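Hair clips and bracelets get a second round at the Gosel swap table

The accessories table is back at the Gosel community swap this September, and it has moved closer to the front door. Organizers at Tanui House, which hosts the swap, said small items were hard to find last year under the coats and scarves.

Visitors may bring up to 30 small pieces each, including hair ties, clips, bracelets and beaded items. Everything is sorted on a covered table before it goes out. Shallow trays and box lids hold the pieces, and anything with a broken clasp or a missing spring is set aside for the repair basket.

Last year's swap passed on 1,080 items of all kinds. Accessories made up a small share of that, and many were left over at closing time. Organizers put that down to tangled piles, and this year they are asking people to separate coil ties from clips before handing them in.

Hair ties and bracelets on the patterned tablecloth during sorting:
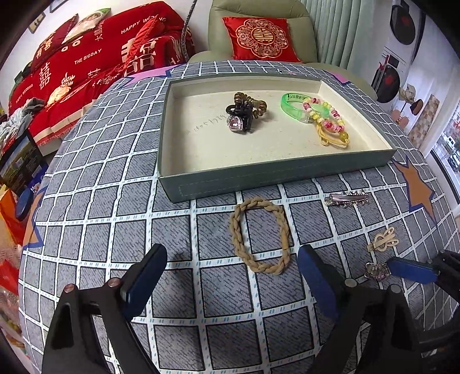
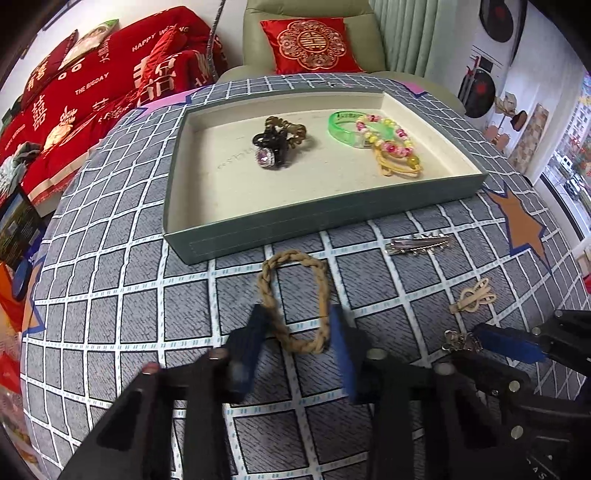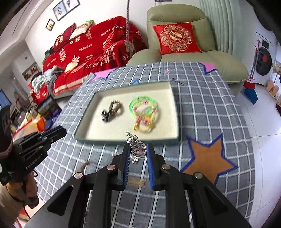
What to bring and when

Drop-off opens at 4 p.m. at the side entrance on Rallard Street. Items should be clean, and elastic ties should still have some stretch. Earrings for pierced ears are not accepted. Each visitor gets one token per piece, and tokens can be spent on anything at the accessories table or the children's book shelf.

Trading is open for 60 minutes, after which leftover pieces are free to take. Whatever remains will go to Fasik, the secondhand shop next to the library, where it will be sold by the bag.

Children are welcome at the table with an adult. Pieces with small beads or loose stones will be kept toward the back, out of reach of toddlers.

Parking behind Tanui House is limited. The lot at the library is open to swap visitors until closing. Bags will not be provided, so visitors should bring a pouch or a small box for what they take home.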